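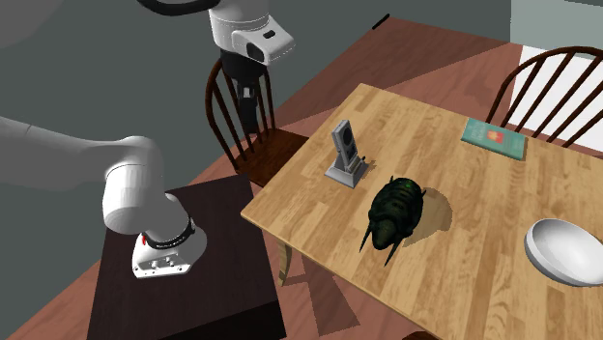
4.2 From carrying to planning: table reset work at Grinbridge

Grinbridge furnishes and resets dining rooms for short-stay apartments, and until last August the reset was done entirely by hand. A crew of two went through each room with a printed sheet, put every loose item back in its place, and moved on. The firm is now preparing to hand part of that work to an arm on a fixed pedestal, and most of the preparation is done in simulation. We spent our second round of fieldwork with the people doing it, and what we saw there was one of the most encouraging findings of the whole study: the former reset crew had become the ones who knew best what the arm should be asked to do.

Costel Filip worked on the crew for years before he moved to a desk in the planning room. He now writes the task cards that tell the arm which item to pick up, where to set it down, and what to leave alone. The software, Lillen, was new to him, but the judgment it called for was familiar. "I already knew which things get knocked over," he told us. "I just never had to write it down." His early cards ran to a full page. By the end of our visit he was fitting them into 26 words, and the engineers had started borrowing his phrasing.
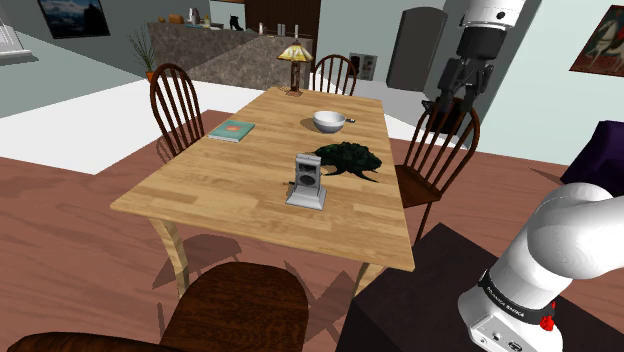
Room layout is where the crew's knowledge counted most. The engineers had thought of reach as a matter of distance from the base to the tabletop. Filip and his coworkers thought about what is in the way. In the layout shown in Figure 6, the gripper hangs above a chair on the right side of the table, and a lamp with an amber and yellow shade stands at the far end, past the book and the bowl. The crew read a room like this in seconds. They would talk over whether a chair should be pushed in first, and whether a lamp on a slender base ought to be on the arm's list at all. Those talks became a standing Friday session, and the session produced 100 new task cards during our stay.

Figure 6. Simulated dining room used for task planning, with the arm mounted on a stand beside the table.

We were also struck by how much the workers enjoyed the close-up views. Bratu, the smaller of the two partner sites, had expected complaints about screen time. What we heard was people calling each other over to look at a grip. They argued cheerfully about which part of an odd-shaped item to take hold of, and they kept a shared log of the ones that gave them trouble.

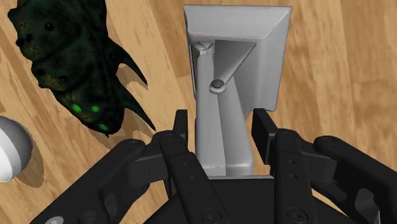 4.3 Pay, titles and the Pludemard agreement

The change in the work came before any change in job titles. Under the Pludemard agreement, which covers both sites, writing task cards still counted as cleaning support, and the pay grade stayed where it was. Filip brought this up himself in our last interview, without any bitterness.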